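Home | Kitchen | Tables | Pots & Pans | Sale | About Oosthuizen
Print this page | E-mail to a friend

Skenach White Pots with Glass Lids and Gemer Flat-Top Table

I get asked for these two together so often that I finally put them on one page. The Skenach pots are the white ones everyone points at when they come into the shop, and the Gemer is the plain pale table that people lean on while they're pointing at the pots! Both are in stock at our Dadgate store and both ship.

Let me start with the pots. I've been cooking with Skenach at home since last February and I'm still very fond of them. The outside is a matte white that looks great on a black glass cooktop (I have a white counter and beige beadboard behind mine, and the whole lot just goes). Inside you get stainless steel, so you can see what your onions are doing. The glass lids have a white rim with a black band, and the handle on the lid is steel – a nice big loop you can get your fingers through. Use a mitt all the same, please. The stubby white handles on the sides are short, which I like, as I can line up several pots along the back of the cooktop and still have the front of the counter for chopping.
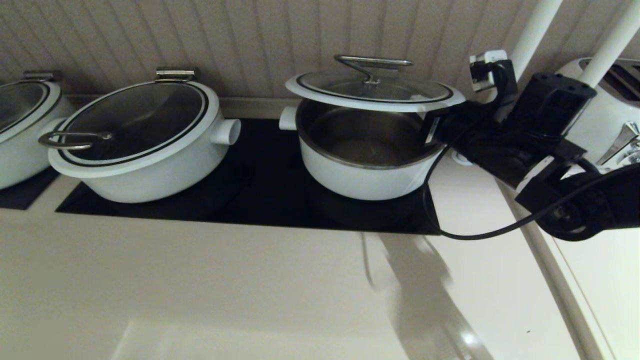

Pot details

Item number: 1438-S
Outside: matte white
Inside: stainless steel
Lid: glass, white rim, black band, steel handle
Side handles: white, short
Price: $153 each, lid included

I wash mine by hand with a soft sponge. You can put them in the dishwasher if you want to, but the white stays nicer without it, and I'd keep the scratchy pads well away. If you've scorched something on the bottom, warm water and baking soda overnight will usually get you there. Spare lids are $37 and I try to keep a few on the shelf, but call first if you're driving over.

The Gemer table

Now the table. It's a big flat top in a pale beige-gray, matte all over, with a straight front edge and a slightly lighter band along it. I love a matte top – no glare when you're rolling out dough by a window, and no pattern to fight with your dishes. Underneath it's a tan, wood-toned surface with a dark diagonal bracket, and you only notice that if you're down there looking for a dropped spoon.

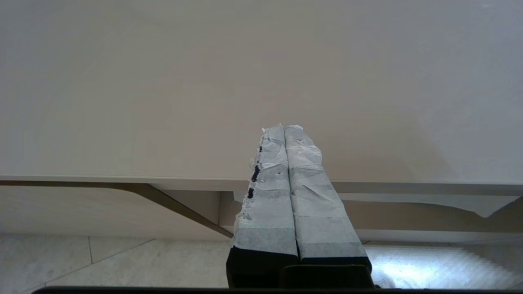
We sell it mostly to people who want one more work surface in the kitchen and don't want to build in another counter. It's happy on a tile floor, though I'd put felt pads under it if you have wood. Wipe it with a damp cloth and dry it after. Coffee comes off, beet juice comes off if you're quick, and I can't promise you a thing about turmeric. Please use a trivet under anything straight from the stove!

Item number: 1675-G
Color: pale beige-gray top
Delivery: free to Dadgate addresses, quoted by e-mail for everywhere else

Gemer tables come to us in one finish only, so if you were hoping for white to match the pots, I'm sorry, I've asked. The beige-gray looks lovely next to them anyway.

Prices checked 3/11/22.

Contact us | Copyright Oosthuizen Kitchen & Table, Dadgate | Back to top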